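Chapter 8
Letters on Curved Surfaces

What you need for this chapter: a soft pencil, a roll of thin paper (tracing or butcher's), low-tack tape, a flexible tape measure of the sewing kind, a piece of chalk, one mug, one funnel or paper cup, and one ball or orange. You don't need paint until the third exercise.

Everything we've done so far has been flat. You've lettered on board, on glass, on a primed plywood panel and (if you did the extra work at the end of Chapter 6) on a brick wall, which is only flat if you stand well back and are feeling generous. Flat is lovely. You snap a chalk line, you build your letters up from it, and whatever you see from the ladder is pretty much what your customer sees from the sidewalk.

Then somebody calls and asks if you'd put a name on a tank.

My first tank was in Cirnthorpe, for a dairy called Florkano, and it held 4,000 gallons. It lay on its side behind the bottling shed like a big fat sausage. They wanted FLORKANO DAIRY across it, good and large, and they wanted it to read from the road. I quoted them $1,640, which seemed like a fortune to me then, and I drew the whole thing up at home on flat paper. It looked terrific on the floor of my living room! Nice heavy block letters, a drop shade in brown, spacing I was really proud of. I taped it to the tank, pounced it, painted it over three mornings, climbed down, walked out to the road, and saw a row of letters with no heads.

All of the heads were there, of course. I'd painted every one of them. But I had set the line too high on the curve, so the top third of each letter was rolling away over the shoulder of the tank and pointing at the sky. The F looked like a squashed E lying down for a nap. The Os were flat on top. If you'd had a hot air balloon you would have thought it was a very nice job.

I went back and did it again at my own expense, and the second time I did what I should have done the first time, and what this whole chapter is built on. I started at the road.

8.1 Start where the reader stands

Before you measure anything, go and find the spot where people will read the sign. For a shop fascia it's easy enough, you cross the street. For a curved thing you have to be pickier, as a curved surface looks different from every place you stand, and a letter that's perfect from one spot can be a mess from another. A column in a lobby gets read by people walking past it. A mug gets read by the person across the table (the one drinking sees the other side, or the inside). A boat's bow gets read from the dock, slightly above, and also from the water, slightly below, and you're going to have to pick.

Write the spot down. I mean it, put it on the job sheet: where, how far away, how high the eye is. Then take your chalk and have a friend hold it against the surface while you stand on the spot and shout. Up a bit. Left. Left. Stop. You want a mark for the highest place you can comfortably read, one for the lowest, and one for each side. Those four marks are your real panel. The rest of the surface might as well belong to someone else.

On a plain upright cylinder, a pillar say, you can see close to half of it when you stand well back. But the outer parts of that half are turned so far away from you that letters there get squeezed to slivers. I stay inside the middle third of the whole distance around. Measure all the way around with your sewing tape, divide by three, center that on the reader, and keep your word inside it. If the word won't fit, make it smaller or stack it on two lines. Please don't let it wander around the side.

For a tank lying down you do the same sum, only now it limits the height of your letters and leaves the length alone. That was my mistake at the dairy in a nutshell. I had loads of length to play with and I got greedy with the height.

8.2 Surfaces that paper likes and surfaces that it doesn't

Get out your mug, your funnel and your ball. Wrap a sheet of thin paper around the mug. Easy. Now wrap one around the funnel - a bit fiddlier, the edges go off at odd angles, but it'll lie down smooth. Now try the ball.

You can't do it. You get pleats, and if you flatten the pleats on one side they pop up on the other. You could be at it all afternoon. (My students have been.) A ball curves in two directions at once, and paper will only ever bend in one.

So that's how I want you to sort every curved job that comes in. If paper lies flat on it, you can make a full pattern on the bench, tape it up and pounce it the way you did in Chapter 4. If the paper pleats, you can't, and you'll be working in small pieces, a letter at a time, or drawing straight onto the thing with chalk or a Stabilo pencil.

Funnels and cups have a trap in them, though. The paper lies down fine, but if you rule a straight line on it first, that line won't run level once it's wrapped around. It climbs or sags at the ends. Try it now with your paper cup. Rule a line on a strip, tape the strip around the cup and look at it straight on. To get a line that looks level on a cone you have to draw it as an arc on the flat paper, and the quickest way to find that arc is to roll the cup along the paper and follow its rim with your pencil. Buckets, lampshades, flowerpots, tapered columns: all the same trick.

8.3 What happens to the gaps

Spacing is where most of the trouble lives. You'll remember from Chapter 3 that we space by eye, trying to get the same amount of air between every pair of letters, and that an O can snuggle up to its neighbor while two straight-sided letters need room.

When you run a line of letters over a hill, with the baseline arching up in the middle, each letter stands up from the curve like a fence post on a mound. The feet get closer together and the heads spread apart. An A is narrow at the top already, so an A over a hill leaves a big hole on either side of its peak. A V is much happier, its arms fill the space nicely. Turn the curve over into a valley and everything swaps: heads crowd in, feet splay out, the As settle down and the Vs start to look lonely.

I was taught this by Rimantas Pärn, who painted boat names along the harbor in Randness for 31 years and who had no patience with rulers. He made me cut every letter out of newspaper and pin them on a piece of bent hardboard, then move them until he stopped grunting. It took me most of an August to get one boat name past him. The boat was the Kütt, and I still think four letters is crueler than fourteen, with nowhere at all to hide a bad gap. Two Ts side by side on a curve! Their crossbars tip away from each other and open up a little wedge of sky, and the wedge is the only thing you can see. In the end we closed it by trimming the crossbars so the two outer ends were a hair longer than the inner ones.

You're allowed to do that. I'd go further and say you'll have to. The letters in your pattern book were drawn for a flat page, and on a curve you'll be shaving and stretching them all day long.

8.4 Two kinds of curve, and telling them apart

People mix these up, including people who've been painting for years, so let's get it straight before the exercises. One kind of curve is in the path: the line your letters sit on bends, like an arch over a doorway, though the surface might be dead flat. The other kind is in the surface: the thing itself bulges, though your line might run perfectly straight along it. The tank at the dairy had a straight path on a bulging surface. The name on the Kütt had both at once, a sweeping path on a hull that swelled outward.

Path curves mess with your gaps. Surface curves mess with your letter shapes. If you know which one you've got, you know which thing to check first when it looks wrong, and at some point it will look wrong.

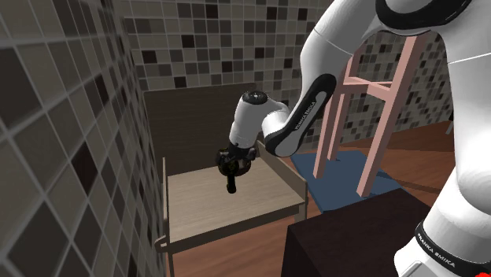
Short bands of lettering are the best place to train your eye, and I'd like you to collect a few before you pick up a brush: pipes, handrails, bicycle frames, bottle necks, anything where a name has been fitted to a strip. Copy each one into your notebook with the curve drawn in lightly first and the letters second. FRANKA EMIKA, running in white along its curved black band, makes a good first one to copy. Look at the letters themselves, too: both words finish on KA, and the first has one more A besides, so you've got plenty of those narrow peaks from 8.3 to worry about. Draw it once over a hill and once in a valley, with the same letter height both times, and adjust the gaps around every A until they stop bothering you. Then pin the two versions up across the room, go and have some lunch, and mark your corrections in red before you start Exercise 1.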